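Kids' Library > Science and Technology > People at Work > Robots on the Job

Robots on the Job: Who Does the Sorting Now?

June
By Magnus Dunbar

Automation means having a machine do a task that a person used to do by hand. A dishwasher is automation. So is a traffic light. This page is about a different kind: a robot arm that picks up rubbish, and the people who work alongside it.

What is a robot arm?

A robot arm is a row of stiff parts called links. The links are connected by joints, and each joint has a motor inside. Your own arm has a shoulder, an elbow and a wrist. A robot arm has joints that do similar jobs, although many of them can turn much further than yours.

The part at the end is called the gripper. It opens and closes like fingers. A computer tells every joint how far to turn so that the gripper arrives at the right spot.

The sorting room at Erncombe

Erncombe is a recycling centre. It has a small sorting room where odd items are checked before they go to the main line. In one month the room handled 839 items. Of these, 423 were soft or crumpled things such as bags, film and paper.

Soft things are hard for a robot. A box keeps its shape, so the computer can work out where its sides are. A plastic bag changes shape every time it is touched. Clear plastic is harder again -- the robot's camera may see the table through it and miss the edge.

The software that plans the arm's moves is called Cusi. It does four things, over and over:

1. Look at the table.
2. Choose an item.
3. Work out where to close the gripper.
4. Move the item and let go.

What changed for the workers?

Before the arm was put in, two people stood at the table for a full shift of 8 hours and picked up every item by hand. Their backs and wrists got sore. They now take turns. One person watches the arm and fixes mistakes. The other checks what has been sorted and writes down which items the arm dropped or missed.

The job needs new skills. Workers had to learn how to stop the arm safely, how to clean the gripper and how to read the Cusi screen. The training took 2 weeks. Some workers liked the change. Others said watching a machine is more tiring than doing the work, and asked for shorter turns. They got them.

The arm at work

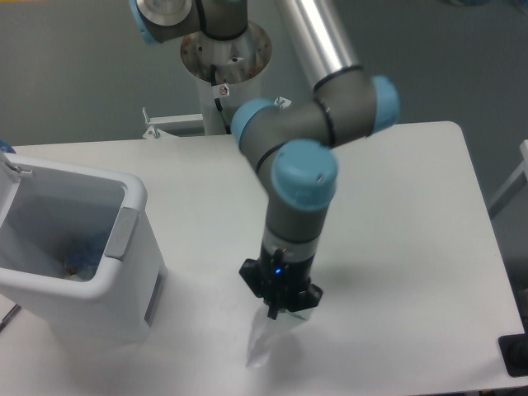

A clear plastic bag or film held in the gripper, with the open bin at the left. 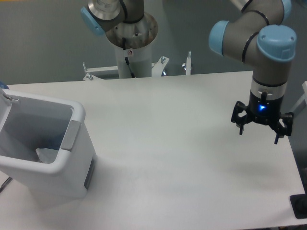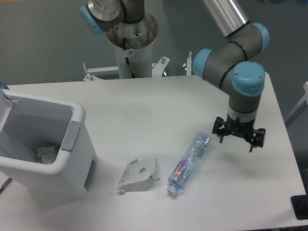

Crumpled paper and a plastic bottle on the table. The bottle is lying on its side.

Words to know

Joint -- a place where two links meet and can turn.
Gripper -- the "hand" at the end of a robot arm.
Shift -- the block of hours a person works in one day.

Comments

Wastska: My class read this. We want to know if the arm can pick up a wet tea bag.

Magnus Dunbar: It can, but it often drops them. Tea bags are still sorted by hand.

Proltberg Primary, Room 8: We tried picking up cling wrap with kitchen tongs. Paper was easier.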